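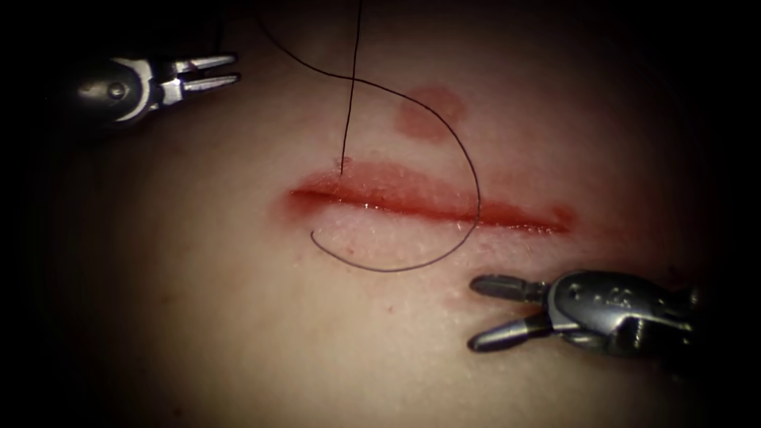

The Eltano Bench Rules Kit is a boxed set of written rules for teams that carry out suturing with two robotic instruments, whether the instruments are driven by a person at a console or by software. It is published by Bellotura and is now in its second edition. The box holds a rulebook of 240 pages, a set of plastic cards for the bench, two bound logbooks and a wall chart. Additional logbooks may be ordered separately. This review concerns the second edition only and was prepared over one teaching term at the Hepburn skills center, where the kit was used by four teams.

The purpose of the kit is modest and clearly stated. It does not teach suturing, and it does not certify anyone. It sets out what a team should agree on before starting, what should cause a team to stop, and what should be written down afterward. Readers who expect instruction in technique will need another book.

Scope and layout

The rulebook is divided into five parts. The first covers roles, the second covers preparation of the bench, the third covers conduct during the task, the fourth covers stopping and restarting, and the fifth covers records. Each rule is printed in bold and followed by a short note on its intent. Rules that the publisher regards as binding use the word "must," and those left to local judgment use "should." The distinction is kept throughout, with two exceptions in Part Five that appear to be errors of editing. Rules 5.11 and 5.14 say "is to be," and our teams could not agree on whether a record without those entries was complete.

The index is adequate. The table of contents is not: it lists parts and sections but not individual rules, so that a person looking for the rule on spare thread has to know already that it is filed under preparation.

Preparation

Part Two is the strongest section of the book. It requires that instrument travel be checked with no thread on the bench, that both sets of jaws be opened and closed on command before they are brought near the tissue, and that the resting position of each instrument be agreed on aloud. The last of these seemed excessive to our teams at first. By the third week it was being done without prompting, and the sessions started faster as a result.

The rule on lighting (2.6) deserves mention. It asks that the work site be the brightest area in view and that glare from the metal of the jaws be checked at the angle from which the operator will see it. Many local protocols say only that lighting must be "sufficient." A rule that names the problem is easier to follow and easier to audit.

Less satisfactory is Rule 2.9, on thread length. It fixes a single upper limit for all tasks. Long tails are a common cause of trouble when two instruments share a small area, and a limit is welcome, but one figure cannot serve both a single interrupted stitch and a running closure. We recommend that centers write their own table and paste it inside the cover.

Conduct during the task

Part Three is concerned chiefly with who may move, and when. Its central rule, 3.2, states that only one instrument is to be advanced toward the wound at a time unless the step has been named in advance as a two-instrument step. Rule 3.3 then lists the steps that may be so named, including the passing of a needle and the forming of a loop. For automated work, the software must announce the step in the log before it begins.

Rule 3.7 will be the most debated. It requires that the free thread be accounted for before either instrument changes direction: the operator, or the monitoring software, must be able to say where the tail lies. Compliance is straightforward while the thread lies open on the surface. It becomes much harder during a tie, when the thread runs from one instrument down between the jaws of the other and a loop lies over the wrist housing. At that point a single view may hide part of the strand, and the rule as written gives no guidance on which view is to be trusted. 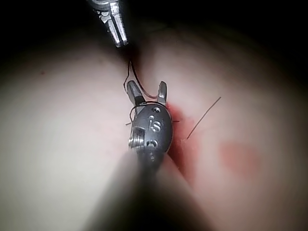
Genalyn Mercado, who read this review in draft, disagreed on that point. She wrote that the rule is silent on views by design, and that a team which cannot find the tail in any view it has is already covered by Rule 4.1 and ought to stop. "You are asking the book to choose a camera for you," her note continued. "I would prefer that it did not. Benches differ, and the stop rule works on all of them." She added that her own teams treat an unseen tail and an unseen needle in the same way, and that she would like the third edition to say so in print.

We accept part of this argument. Rule 4.1 does apply, and a team that follows it will come to no harm. Our concern is with frequency. A stop that is called several times in one knot will soon be called late, or not at all. A short note on the use of a second view would reduce the number of stops without weakening the rule.

Stopping and restarting

Part Four is brief and well made. Any person present may call a stop, no reason need be given at the time, and the instruments must be held where they are until the person responsible has looked at the thread. The book is firm that a stop does not mean an automatic withdrawal. An instrument drawn back while a loop is still around it may pull on a stitch already placed, and the rule properly puts inspection before motion.

Restarting requires three spoken confirmations, printed on the orange card. Lotte Van Loon's team found the wording too long for routine use and shortened it. The book permits this, provided the shortened form is written in the logbook and read out at the start of the session.

One gap should be noted. Nothing in Part Four addresses a stop called by the software itself. A center running automated steps will need to decide whether such a stop may be cleared from the console or must be cleared by a person at the bench. We adopted the second course.

Records

Each logbook has space for 800 entries. The layout is clear, although the column for cut ends is too narrow for ordinary handwriting. The rulebook asks that every cut end be recorded as trimmed, left standing or removed. This takes little time and proved useful when one team took over a bench from another on a Tuesday afternoon and needed to know which stitches were earlier work.

Our four teams made 2,365 entries during the term, using one set of logbooks from the box and a further set ordered later. Jhosep Guzmán checked a portion of them against the session recordings. The most common fault was a missing time on stops, which the form invites by placing the time box on the reverse of the page.

Materials and price

The cards are sturdy and may be wiped clean. The wall chart repeats Part Three in type too small to be read from a console, and we did not keep it up. The binding of the rulebook will not lie flat, an inconvenience in a book meant to be consulted with both hands occupied.

The kit costs 300 dollars. For a center with no written rules of its own, the price is fair. Centers with established rules may find that Parts Two and Four can be adopted with few changes, and should ask the publisher whether the rulebook can be bought without the box.

Recommendation

Recommended for teaching centers and for laboratories developing automated suturing, subject to local additions on thread length, second views and software stops. The errors in Rules 5.11 and 5.14 should be settled in writing before the first logbook is opened.

Reviewed by Fiona Yule

Related items

Flollness Instrument Inspection Cards, reviewed by Gyu-bin Do
Who may call a stop? Notes on shared authority at the bench
Eltano Bench Rules Kit, first edition: review
Keeping a logbook that the next team can read
Naming steps before automated motion: a short guide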